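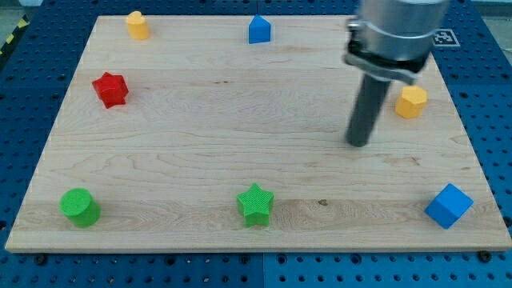 1/5
October project: a shape game for my daughter. The board is maple, and I left the few dark knots in it. I like them.

2/5
Seven plastic blocks for now. The red star is her favourite, then the blue one like a small house. There are two yellow ones - one is a hexagon.

3/5
I keep the middle of the board free, so she has a place to build.

4/5
Question for people who work with maple: oil or wax? Jianhua Hao told me oil, two thin coats. I am still not sure.

5/5
Next I will sew a bag for the blocks. Blue cotton, if I have enough left.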